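Gripper trials: questions we keep getting

Which grippers did you compare?
Two, both two-fingered: the stock one that ships with the Akside arms and the Birine. We wanted to try the Nivham too, but it never shipped. Their sales page still says "available now."

Is the Birine worth the extra money?
Not for kitchen items, as far as we can tell. The brochure talks up "adaptive grasping." We logged 833 pick attempts with it and 767 held until release. The stock gripper missed 8 more over the same list. I wouldn't pay for that, and I'd want to see somebody else's log before I believed the gap was real.

Who ran the trials?
Kirsty Heywood ran the arms and Graham Dobson scored them. Graham didn't know which settings were loaded, though he could guess by Tuesday.

Why two arms?
Vendors like to show one arm and one object on a bare table. Put a second arm in, with a toaster oven and a dish rack to work around, and the reach figures on the spec sheet stop meaning much.

What objects did you use?
Plates, enamel mugs on a mug tree, an eggplant, a cutting board tray. The eggplant is a fair test. It's long, glossy and heavier at one end, and a grip off center lets it swing.

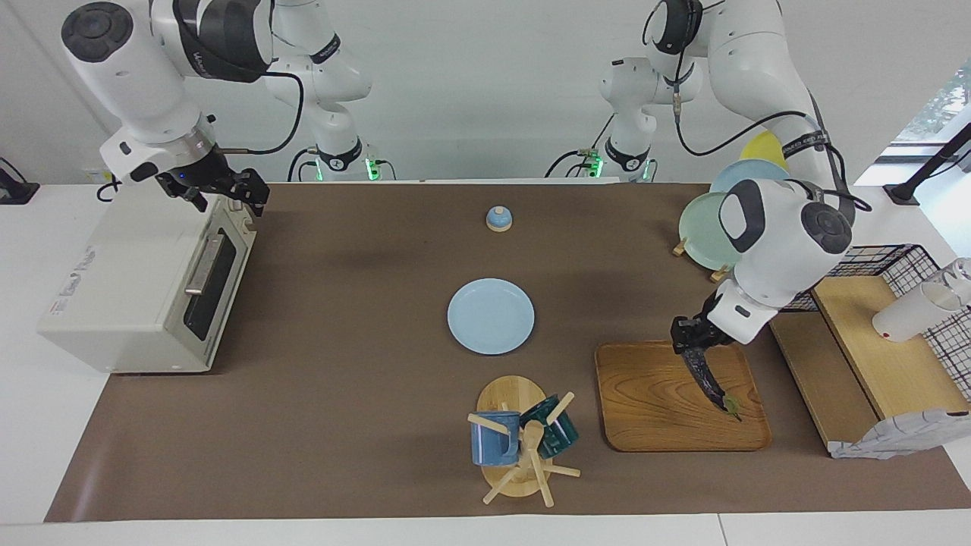

Foam cubes tell you very little by comparison, and most of the demo clips we were sent used foam cubes.

Did the Shek controller help?
It was easier to set up. We saw no change in the number of drops. The "smart force" setting mostly made everything slower, and Kirsty turned it off in May.

Can I get the raw logs?
Yes, all 49 sessions, including the bad ones. Ask through the contact form.

Will you test my company's gripper?
If you send one we can keep for a month and you don't ask to read the results first. Two firms have said no to the second part.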